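Wipe the Pads First

I have been looking after hand-held grippers for long enough now that people send me the sad ones. A pair will turn up at my bench in a padded box with a note saying the fingers have "gone slippery," and would I please order new springs, or a new motor, or whatever it is I order. And nine times out of ten (I say that as a figure of speech, please don't write in) what I do is get out a damp cloth, wipe the pads, let them dry and send the thing home again.

So this is my plea, and I'm sorry it has to come with a little preaching. Please spend more of your setup time on the fingers and less of it on everything else.

I understand why we don't. The fingers are the dull end. When we unpacked our first Puluneck set, one July, everybody wanted to talk about the markers and the tracking and which way the cube should face, and I was as bad as any of them. I spent a whole afternoon on a mount that was tilted by 2 degrees. Then we started work, and the first book we picked up slid straight out of the pads and landed on its corner, and I don't think I have ever felt so silly in front of so many people.

Books are wonderful teachers, by the way. If you want to know how your gripper is doing, give it a hardcover and then give it a thick stack of paper, one after the other. A hardcover is stiff and smooth and heavier than you remember. Paper gives a little when you squeeze it, and if the two pads aren't closing square to each other you'll feel the stack start to fan out on one side. I'd trust that over any test block, and I own some very nice test blocks. Paper also leaves dust behind, that fine pale stuff you hardly notice until you run a thumb across the rubber, and dust is what gets blamed on the springs.

My own habit, for what it's worth, is to wipe before we start and again after lunch. I check that both pads meet along their whole length by closing them on a single sheet and tugging gently at each end. I look at the screws. I keep a notebook, a paper one, with a page for each gripper, and I write down when the pads were changed. Ours have been going 39 working days on average before the grip starts to feel vague, though one stubborn pair got to 3,000 picks in a room with no dust to speak of and I was almost sorry to retire it.

The Millell people, whose pads we tried for a season, would have you swap on a fixed schedule. I can see the appeal, especially if you've got a shelf full of grippers and only one tired person to mind them. But a schedule doesn't know you spent the morning on glossy covers and the afternoon on cardboard. Your hands do, if you let them do a little of the checking.

And do set up both grippers of a pair together, at the same table, on the same things. They drift apart like old shoes, one always wearing faster than the other.

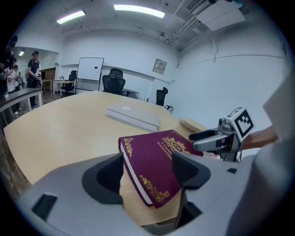
Gisler: I'm with you on the wiping, but I'd stick up for the fixed schedule. We tried going by feel at Lullgate and everyone's feel was different, so the pads got changed when the fussiest person was on shift and never otherwise. Now we swap at a set count and do the single sheet test in between. Do you use plain water on the cloth, or something stronger? Ours went shiny after a month of alcohol wipes and I've been wondering if that was our own doing.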